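Wenda Screw-Lid Canisters in Pink and Lime: Two Months on the Craft Table

I bought these for my bead and button mess and ended up ordering a second pair for the kitchen, so you can probably guess where this review is going!

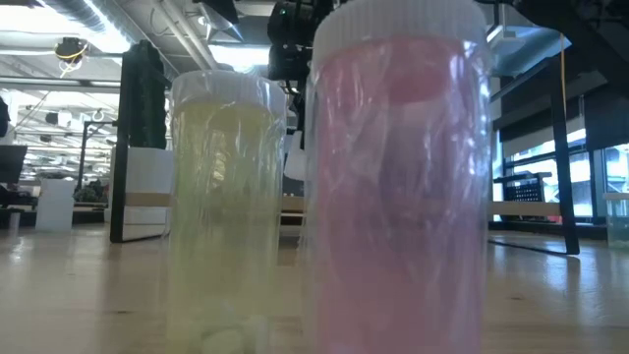 I'd been keeping everything in old jam jars, which look lovely on a shelf and are a pain the minute you want to carry four of them to the table at once. Metal lids rust, labels peel, and one of mine had smelled of pickles since the day I washed it. My neighbor Binta Ojo has had a row of the Wenda ones above her sewing machine for ages, and after borrowing one for a weekend (fine, a month) I gave in and got my own from Gallagher, the little housewares place by the post office. The pair cost me $20, pink and yellow-green, one bigger than the other.

First thing I loved: the lids. They're white, nice and wide on the big one, with ridges all the way around the side, and you can get a grip on them even with glue on your fingers or hand cream or whatever else you've been up to. I have a bit of arthritis in my right thumb and smooth lids are my enemy. These open with a short twist and close the same way, and I haven't cross-threaded one yet, although my son managed it on his first try. Back it off, set it flat, try again.

The color is the other reason to get them. It's see-through enough that you get a hint of what's inside without the whole jumble being on display, and when the sun comes in they glow a little. I had worried the pink would be bubblegum, but it's softer than that, a dusty sort of pink. The green leans toward olive or lime depending on where you put it. Next to each other on a pale wood table they look so cheerful that I've stopped putting them away.

Mine came wrapped in clear plastic, and I'd leave that on until you've decided where they're going to live, especially if they'll be sliding around on a shelf with other things for a while. It came off mine without leaving any sticky patches.

Now the grumbles. You can't really tell colors apart through the walls. White buttons are fine, but my blues and purples all turn into the same murky shade behind the pink, so I've gone back to sticking a sample button on the lid with a dab of putty. They also don't stack, at least not in a way I'd trust. I tried the small one on top of the big one and it held right up until the dog walked past. And I wish you could buy the lids separately, since I know I'll lose one eventually.

I counted once, on a slow January evening, and the big one took 737 mixed shirt buttons with room left at the top. Two canisters swallowed everything I had in five jam jars.

In the kitchen the second pair is holding rice and dried lentils. No bugs, no spills, and the rice pours out neatly if you tip it slowly. I wash them by hand in warm water and let them air out overnight with the lids off.

I looked at the Jorkivton set too, which has a nicer clip lid, but it only came in gray and I'd had enough gray for one winter. If they ever bring Wenda out in orange I'm getting that as well.

Saoirse Cullinane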